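Quick one tonight, have to be up at 5. But people keep asking me how it's going with the arm at work so I'll just write it down once and send everybody the link.

So. Packing room at Fikcombe, second floor, the one with the bad elevator. The building is from 1862 and you feel it. We do small parts, spare fittings, hinges, knobs, whatever Nolte sends over that week. Until June it was all by hand, 6 of us at the long table. Now it's four at the table, one on the arm, and one floating.

Floating is the new word. Birgit Hellwig came up with it and I think she regrets it. Means you fill trays, clear the jams, go get tape. I floated all last week. My feet know it.

What the arm does: picks a part, puts it in the tray, next. Sounds like nothing. It's slower than Samira, everybody timed it the first week, of course we did. But it doesn't mind doing knobs for a whole shift and Samira very much does. Her wrists were bad all last winter and now they're better, she says so herself. I want that in here because I'm going to complain in a minute.

Complaint. The talking is gone. When six people do the same dull thing at one table you talk the whole day, about kids, soup, who's selling a car. Now somebody is always over by the screen watching where the fingers go, and you can't really chat and watch. Henrik is best at it. He'll stand there an hour looking at what the wrist camera sees and tell you before it happens that it's going to miss.
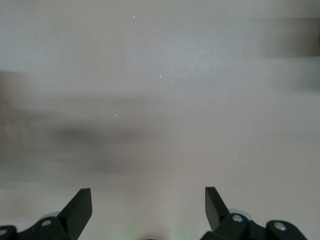
Also the breaks. We used to stop when the table was clear. Now we stop when the tray count says 60, and somtimes that's twenty minutes in and sometimes it's forever. Birgit is supposed to be talking to upstairs about it. Supposed to.

And nobody got let go, before you ask. Two people's hours changed though. Lieselotte went from five days to three, which she says she wanted, and I believe her mostly. When she retires in spring I don't know if they'll hire. I asked. Got a very long answer with no yes or no in it.

The thing I didn't expect is that I like the teaching part. You learn how odd your own hands are. I have picked up hinges for 8 years and could not tell you how. Thumb on the flat side? Do I turn it before or after? Had to stand there doing it slow, over and over, feeling stupid – and then Samira does it completely different and hers works better on the arm. So now it packs hinges like Samira. She's a bit proud.

Pay for the arm job is the same as the table by the way. Should it be? Henrik says no. I go back and forth. It's more in your head and less in your back, and I come home tired in a diffrent place.

Anyway. Early shift. Will write more when the second one comes, if it comes. They've been saying "after the holidays" without saying which holidays.

Filed under: Work stuff, Day to day

3 comments

Gristness
We got one in returns two years ago. The talking came back after a few months, once people stopped staring at the thing. Hang in there.

Hartmut Reuter
Same pay for watching a machine all shift? Ask for it in writing what the job is called. We didn't and were sorry.

Brando
lol at "which holidays". say hi to Lieselotte from me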